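Umenel Community Textile Reuse Program
Progress report to the Zolum Fund, second reporting period

Prepared by Rosalba Carbone, Program Manager
Reviewed by Guido Zuccaro, Finance and Reporting

Summary

The program continues to collect unwanted clothing and household textiles from homes in the Umenel district, sort them, and return usable items to residents at low or no cost. During the reporting period 3344 kilograms of textiles were received through the neighbourhood drop-off points, and 271 households registered for the home collection service. Both results are ahead of the targets set out in the funding agreement. Spending remains within the approved budget, with one variation described under Finance.

Collection

Drop-off points operated at the library, the community centre and the Flemex car park. The Flemex site recorded the highest volume and required an additional pick-up each week from July onward. Bins at the library were moved indoors after repeated rain damage to donated bedding, and the proportion of material rejected on arrival has fallen at that site.

Home collection was offered to residents who are unable to travel. Registrations came mostly from the two apartment blocks on the eastern side of the district, where the program distributed printed notices in four languages. Uptake in the outlying streets has been slower than expected, and the program will work with the local health centre to reach older residents there.

Sorting and repair

Items are graded on arrival as ready to wear, suitable for repair, or suitable only for fibre recovery. The grading guide was revised during the period, as the earlier version did not deal clearly with mixed-fibre knitwear and coated fabrics. Staff report that the new guide is easier to apply, although further work is needed on footwear, which is currently accepted at one site only.

Repair sessions were held 2 evenings per month and were fully booked on each occasion. Zips, hems and worn cuffs made up the greater part of the work. Demand for sewing machine time exceeds supply, and the program has placed an order for 3 reconditioned machines, with delivery expected in the next period.

Partnerships

Snorradóttir, the regional fibre recovery firm, has agreed to extend its arrangement for the lowest grade of material on the present terms. The agreement covers transport from the depot and provides the program with a written record of the weight received.

Finance

Expenditure to the end of the period stands slightly below forecast. Vehicle costs were higher than budgeted owing to the extra Flemex pick-ups. The shortfall was met from an underspend in the training line, with the prior written approval of the Fund. No further variation is sought at this time.
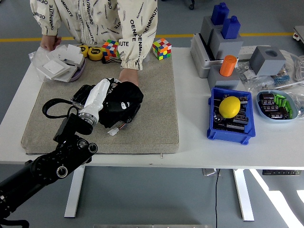 Priorities for the next period

The program will increase home collection in the outlying streets, complete the footwear section of the grading guide, and bring the reconditioned sewing machines into service. A revised schedule for the Flemex site will be submitted to the Fund with the next quarterly statement.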